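Cleaning the robot's hands, and other small jobs

I look after the housework robot at our place in Meltcombe, and most of the looking after is wiping. Once a month I switch it off at the wall, let the arms settle, and go over the fingers with a barely damp cloth. Fluff loves a finger joint! A soft paintbrush gets it out – never a pin, I scratched one that way in February.

Wrap your tool handles, too. Skinny plastic ones slip around in the grip, so build them up fat and finish with something shiny you can wipe.

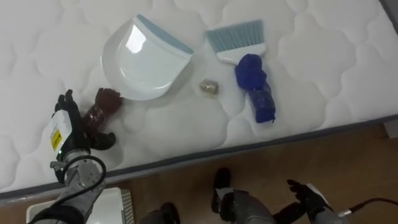 Next, the cables. Leave a decent loop at each wrist, then turn the hand by hand both ways and watch that nothing pulls tight. My neighbour Jolanta Walczak zip-tied hers down neat as a pin and had to buy a new lead (59 dollars, ouch).

Last of all, check the wrist screws every 40 hours or so. Snug will do – if you're grunting, you've gone too far.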